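May, notebook, observer coding desk

Started 8:40, coffee, then straight into the Dollau batch. This is the diplomatic statements corpus, election period only. Tonantzin wants first-pass codes by end of month so the Mirkavstead people can run their half against ours.

Total in the folder 590 statements. Embassies, foreign ministries, two regional bodies. Duplicates still in there, mostly the same text posted once by the embassy and again by the ministry w/ a different headline. Keep the earlier timestamp, flag the other, don't delete. (I deleted some in the pilot and regretted it.)

Codes as they stand:
0 = greeting / neutral, "we look forward to peaceful polls"
1 = general call for fairness, no actor named
2 = names the commission, a court or a party
3 = threatens something, visas, aid, recognition

Trouble is all between 1 and 2. "The relevant authorities" - is that naming? Contreras says yes if the sentence before is about the commission. I say no, code the sentence you have. Went back and forth on this til lunch. For now: code 1, put an x in the notes column, we settle it when Tonantzin is back.

17 with an x so far. More than I'd like.

Host government replies are a seperate sheet. Nearly every one uses "internal affairs". Need to check if the foreign ministry reply comes before or after the presidency one, the dates on the Dollau site are upload dates, not release dates. Emailed their press office. No answer as of 4:15.

Drekura export broke again around anything with a curly apostrophe. Lost the tail end of some 3,000 rows, got them back from last night's copy. Save as plain csv until fixed, PLEASE, everyone.

Agreement w/ Contreras on the overlap set: fine on 0 and 3, poor on 1 vs 2, see above. Not worth computing a kappa until the rule is written down.

To do
- write the "relevant authorities" rule, one paragraph max
- ask Mirkavstead if they count joint statements once or per signatory. We do once
- recheck the 2 statements in French, my reading only, Contreras to look
- chase press office
- move the ministry replys sheet into the shared folder

Stopped 5:50. Next batch starts at the court ruling week, expect a lot of 2s.
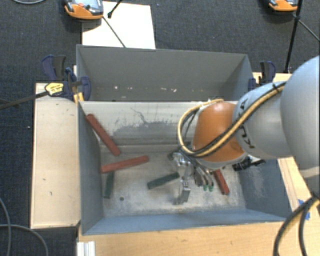
Robot arm over the front of two gray metal bins.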